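The Lost Caps of August

I own 44 markers and, by my last reckoning, far fewer caps. A marker is a simple marriage. The pink pair on my marbled tabletop has stayed faithful so far.

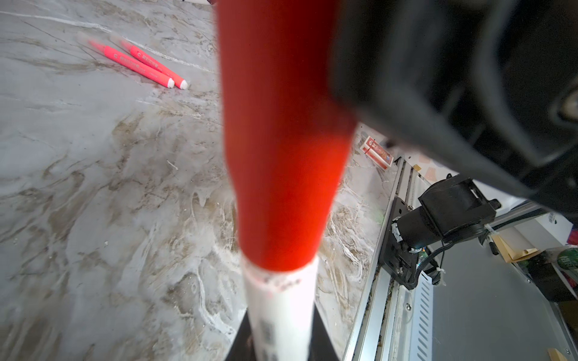
Terrazzo, everywhere

Dénes Hajdu, who sells pens in Sonavthorpe, blames decor.
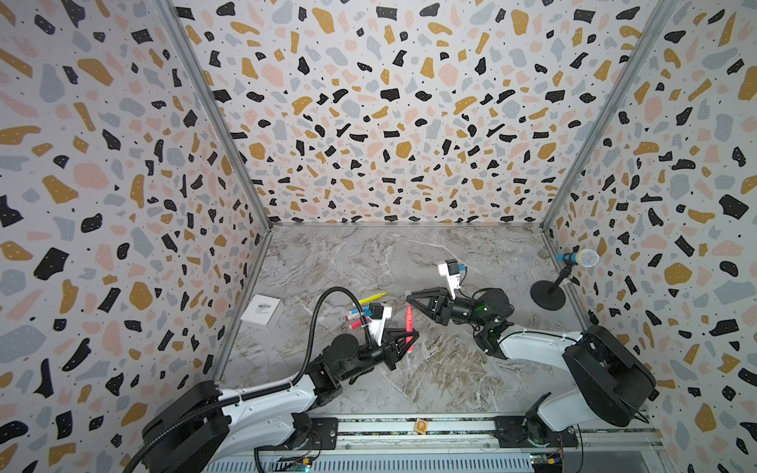 Dénes has strong views on patterned rooms. He did his shop in plain gray and still loses two caps a week. Put black, mustard and blush chips on three walls, he says, and a dropped cap is as good as gone. The marble look below them is hardly kinder. 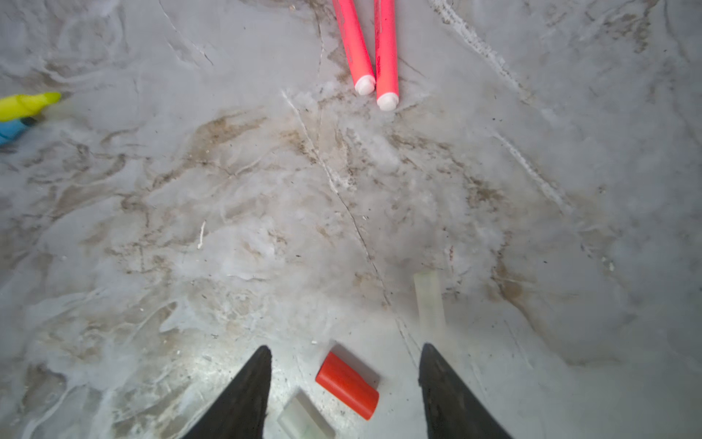
Small, red-orange and on its side.

His cure is a Szalai tray, bought in August, with 16 slots. I filled mine in one evening and felt

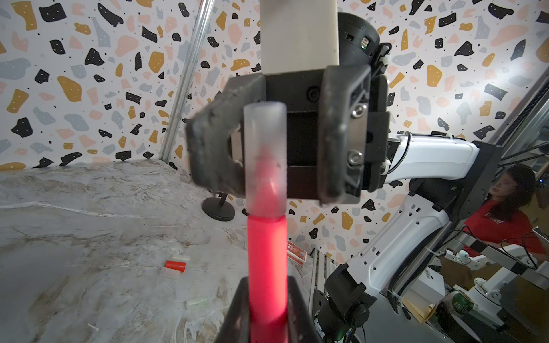
briefly like a man with a system. Then I found the other drawer.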